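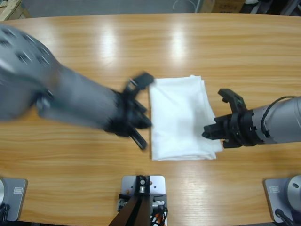
When a Robot Arm Doesn't Stop

Robots are good at doing the same job over and over. Folding laundry is one of the harder jobs to teach them, because cloth is floppy and never lands the same way twice. The robot on this page has two gray arms with a black gripper at the end of each one. Its job is to work with a white cloth on a table.

One day in September, a robot like this had a problem. It kept moving after it should have stopped. No one was hurt, but the people in the lab turned it off and spent 10 days finding out why.

What happened?

The robot was in a lab at a company called Istska. It ran on a computer program called Bivement. The program told both arms where to go, many times each second.

The robot was folding a small towel. The right arm reached its place and stopped. The left arm was supposed to stop too, but it kept going. It slid across the towel, pushed it into a heap, and bumped into the right gripper.

A person standing near the table pressed the emergency stop button. Both arms stopped moving. One finger on the left gripper was bent and had to be replaced.

How does a robot know where its arm is?

Close your eyes and touch your nose. You can do it without looking because your body can sense where your arm is.

A robot arm needs a way to do this too. Inside each joint is a small part called an encoder. (Say it like this: en-KOH-der.) An encoder measures how far the joint has turned. It sends that number to the computer through a wire. The computer checks the number and decides what the arm should do next.

If the number is wrong, or if it comes late, the computer makes its plan using bad information.

What went wrong?

The workers looked at the program first. They ran it again with the motors turned off and didn't find a mistake.

Next they looked at the records. The computer had saved 1359 messages from the left arm during that one fold. Near the end, 15 messages in a row were exactly the same. The arm was moving, so the numbers should have been changing.

The trouble was a loose plug. Each time the left arm stretched out, its cable pulled on the plug a little. After many folds, the plug had worked its way nearly out of its socket. The new numbers stopped getting through, and the computer kept using the last one it had. It thought the arm still had farther to go.

How was it fixed?

The workers put in a plug that locks with a clip. They gave the cable more slack so it wouldn't pull. They also added a rule to the program: if the same number comes in 7 times in a row while an arm is supposed to be moving, both arms must stop.

Then they tested it. They unplugged the cable on purpose while the arm was moving slowly. Both arms stopped.

Staying safe around robot arms

You may see a robot arm at a science museum or on a school trip. Follow these rules.

Stay behind the line or fence. An arm can reach farther than you think.

Don't touch an arm that is standing still. It may be waiting for its next command.

Tie back long hair and tuck in loose strings or scarves.

Find out where the emergency stop is. It is usually a big red button. Press it if someone is in danger, and then get a grown-up.

Words to know

Encoder: a part that measures how far a joint has turned.

Fault: something in a machine that isn't working the way it should.

Gripper: the part of a robot arm that holds things.

Joint: a place where an arm can bend or turn.

Try it yourself

You need a partner, a dish towel, and a table. Put on a blindfold. Your partner tells you where to move your hands, and you try to fold the towel. Now do it again, but have your partner wait and count to three before telling you each move. Was it harder to fold the towel the second time?

Next page: How Robots See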